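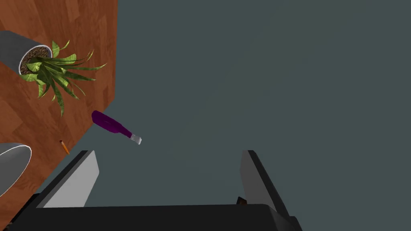 Wrist cam, gripper open, tabletop task in sim.

Ticket: wrist view rotated against base frame after gripper swap
Component: Mikcombe sim, wrist camera mount
Status: open
Opened: 5 November 2023

Setup: same arm and controller for both grippers. Gripper A is the Lodivier parallel model, gripper B is the Vahidi. Camera offset copied from A to B without changes.

Problem: with B, the approach to small objects stops short. Logged tip position and commanded tip position differ by 11 mm along the tool axis. With A the difference stays under 2 mm. Joint angles match the controller output in both cases.

Tried so far:
Restarted the controller. No change.
Lowered the camera rate to 60 Hz. No change.
Swapped the Vahidi finger meshes for plain boxes. No change, so collision geometry is probably fine.
Reloaded A from a clean config. Error gone.

The same offset file is used for the cabinet approach, fingers open, opening ahead of the gripper. Error is harder to judge there with the black interior giving no depth cue.
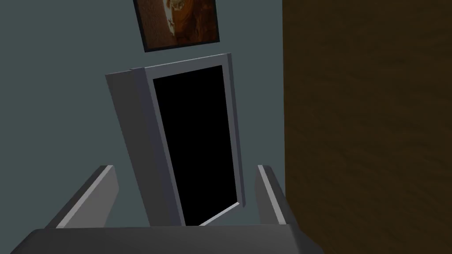
Reply from Mastotton support: Please check which link the camera is parented to. The Vahidi file has an extra adapter link between flange and palm, and an offset copied from the Lodivier will be applied from the wrong origin. Set the parent to the palm link and rerun both approaches with the old offset.

Update: parent was the flange. Changed to palm. Rerun queued for B, tabletop first, then cabinet. Leaving the ticket open until both logs are attached.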